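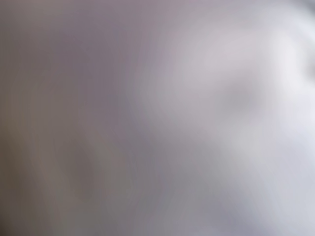 Gripper cam, mid-move, all gray and lavender blur.

We've had the Skallport arm at our Grandton packing bench for 13 weeks and I love it! It does the dull reaching and lifting, so the three of us on the late shift check orders and talk to drivers instead (my shoulders say thanks). Setup took a Thursday. The wrist camera smears when the arm swings fast, and I'd like a better one. Still, more than 77 boxes an hour, and I go home less tired.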